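Hustcombe Break Area and Vending Supply: Progress Report to Estero Facilities Management

Reporting period: second quarter, closing June
Prepared by: Ryan Sugden, Site Services

1. Status

The changeover from the Rudd supply contract to direct stocking is complete on the ground floor and the mezzanine. The upper floor remains on the old arrangement until the electrical work described in section 4 is signed off. Spending is within the approved budget. One item, the payment reader replacement, is behind schedule and is carried into the next quarter.

2. Work completed this period

The old machines on the ground floor were drained, disconnected and returned to Rudd under the terms of the exit clause. Rudd accepted the return without a condition charge. The final invoice has been received and matches our closing meter readings.

Two replacement machines were delivered by Sollar and installed on the existing pads. The pads needed leveling before the machines could be bolted down. Leveling was done by the site crew and has been charged to general maintenance, as agreed in the first quarter review.

Stocking is now done from the receiving room by our own staff. Deliveries arrive before the early shift and are checked against the order sheet at the dock. Short deliveries are noted on the sheet and credited against the following order. Credits issued so far have all been applied.

The water line to the mezzanine coffee unit was rerouted to clear the fire door. The old line has been capped at the wall. Pressure at the new fitting was tested and recorded in the maintenance log.

3. Sales and product mix

Sales through the machines have followed the pattern reported last quarter, with the heaviest use at shift change and a smaller peak after 10 p.m. Cold drinks account for 65 percent of units sold. Packaged snacks make up most of the rest. Fresh items are a small share and continue to produce most of the waste.

Fresh sandwiches were withdrawn from the mezzanine machine partway through the period. Turnover there did not support the shelf life, and write-offs were exceeding margin. They remain available on the ground floor, where the restocking interval is shorter.

The price list was revised once. The revision passed through the supplier increase on canned drinks and left all other lines unchanged. No further revision is proposed before the end of the contract year.

Refund requests are still handled on paper. A form is completed at the front desk, the amount is paid from petty cash, and the forms are reconciled against machine totals at month end. The method is slow but the totals have agreed.

4. Items outstanding

Payment readers. The readers supplied with the new machines lose their connection when the network switches to the backup line. Sollar has acknowledged the fault and has offered replacement units. Delivery was expected in June and has slipped. Until the units arrive, the machines fall back to coin and bill, and staff have been told to report any reader that does not recover after a restart.

Upper floor circuit. The circuit serving the upper floor break area is shared with the copier room and does not have the capacity for a refrigerated machine. A dedicated circuit has been quoted at 3 days of work, including the panel change. The quote is attached to the purchase request already with your office.

Storage. The receiving room shelves are full after each delivery, and overflow is being held in the hallway cage. The cage is lockable but not temperature controlled. Chocolate lines should not be kept there in the summer months, and the ordering quantity for those lines has been reduced for the time being.

5. Product range review

The range was last set under the Rudd contract and has not been reviewed as a whole. We propose to hold the review early next quarter, using sales by line and the comment cards from the ground floor. Candy bars, canned drinks and bagged snacks would be kept as the core range, with the slowest lines replaced. 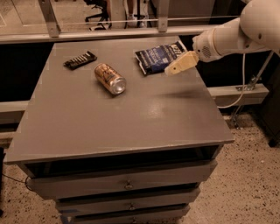
Chun-hung Wu replied to the draft of this section that a review based on sales alone would favor the early shift, and asked that lines which sell mainly at night be counted separately before any are dropped. The request has been accepted. The machine reports already carry a time stamp, so no added cost is expected.

6. Plan for next quarter

Fit the replacement payment readers on receipt and run them through one full network switchover before closing the fault with Sollar.

Complete the upper floor circuit, subject to release of funds. Machine delivery can be booked once the panel change has a date.

Carry out the range review as set out in section 5 and submit the revised list for approval.

Move refund records from paper forms to the shared ledger. The petty cash procedure itself will not change.

7. Decision requested

Approval is requested for the upper floor circuit as quoted. The quote lapses at the end of the coming quarter, and the electrician will not hold a slot without a purchase order number.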